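Black Cloth and the Problem of Stray Light

Blackout fabric is sold by weight, and weight says little about how the cloth performs. Two rolls at the same weight can differ widely in how much light they return at a low angle. The mill at Huvik tests each batch at 14 angles for this reason and prints the results on the roll tag.
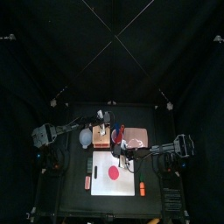
Surface finish matters more than color. A flat weave reflects a visible sheen when lit from the side, while a napped face traps light between its fibers. Overhead panels are the hardest to get right, and a fabric ceiling like this one, with two thin cables crossed in a large X against it, puts a wide area of cloth directly above the work. Sag changes the angle of the surface and therefore its brightness. Laltley, which cuts panels for photo studios, allows 15 millimeters of sag per span.

Dye is the second variable. Many blacks that look identical to the eye are bright in the near infrared — a fault that shows up only on a sensor. 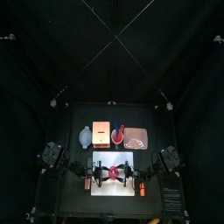 Jomberg's 3001 cloth uses a carbon-loaded yarn to avoid this. The older 1371 relied on dye alone and was dropped in May. Studios that still hang it should keep it away from infrared sources.

Lint is the price of a napped face. Quintana recommends a soft brush, worked in one direction, and no water. Seams should overlap and face away from the main light.

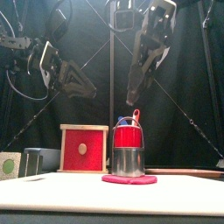
Dark equipment against a black backdrop, with a thin metal pole rising behind.

Cloth should be stored rolled. Folds crush the nap, and the crease will catch light long after the panel is hung.

Last updated: 4 October 2026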